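Budget week, or why I have been cross since lunch

April 7, 2018
by Senga Urquhart

Print this | E-mail this to a friend

Quick one, train in a bit. Figures have to be with Helholm before I go on leave and I've changed the spreadsheet so many times it no longer adds up the same way twice.

Where we are. One arm, gripper and wrist camera, bought. Second arm, wanted. Everyone asks what the arm costs. Fine, the arm costs what the arm costs, there's a quote, it's on paper. What eats the money is all the stuff round it. Mounts, spare fingers, cables, the lockers and racks it works on, somebody's time to put the lot back afterwards.

The floor

Had the carpet down as a cost to rip out and replace. Taking that line out. Dark carpet tiles, white panels, wire rack standing on top, and I'd rather spend the money on a second rack with prongs like the one we've got. Sixten Rustad disagrees, he wants hard floor everywhere. He can put it in his own budget. 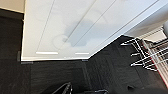 Spares and small bits

I had 230 pounds down for spares for the year. Laughable. Went through the Flotia price list last night with a cup of tea and a single set of gripper fingers plus pads takes a good bite out of that. Then screws. Then fasteners, which only come in bags of 40 and you need three. New line for spares is 766 and I will fight for it.

Also cleaning. Never had a line for cleaning before. The black panels show every speck and scuff and I'd like them wiped down on a proper rota, not whenever somebody has visitors coming. Cloths are pennies, the time isnt.

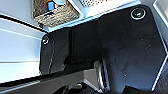

Delivery is the other one I always get wrong. Strand quote without it, Flotia quote with it, so the two columns look miles apart and then they aren't. If you take one thing from this, ask for the delivered price, in writing, with the date it runs out. Our last quote ran out on me while I was waiting for a signature. Had to start again. Price had gone up, naturally.

Lead times too. Tallside say 17 working days for a mount, and I've put double that in the plan. You can't do anything with an arm sitting in its box.

Clothes

Yes this is a budget line. Locker work means hoodies, jackets, hangers, and they have to be ordinary ones, with straps and hoods and folds where you don't want them. I asked for money for this last year and got a funny look. Orange hoodie and an olive green thing in the locker at the moment, wire hangers, a black knob hook on either side. Wire hangers are cheap so put down plenty. I'd like some thick coats before winter, and a few things with buttons.

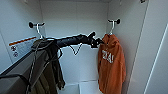
So do we go for the second arm now or hold off till the new year? My feeling is hold off. Get the spares right, get the second rack, get a few more lockers fitted, and then go to Helholm with a proper figure for what one arm costs to run for twelve months. At the minute I'd be guessing and they would know I was guessing. Sixten says if you don't ask you don't get, and they'll only give the money to another department. He may have a point, he usually gets his.

Still to do: insurance (rang twice, no joy), training days, whether the service contract covers the camera or just the arm. Will add the anwsers when I have them.

Right. Train.

3 comments

Sixten Rustad wrote:
Hard floor. I will keep saying it. Also you have left out electrics, you'll want extra sockets before you want extra arms.

moira_k wrote:
The delivered price thing caught us badly last year, whole order had to go back for approval. Do you put VAT in the same column or keep it separate?

Senga wrote:
Separate column, always. And yes Sixten, sockets, adding them now.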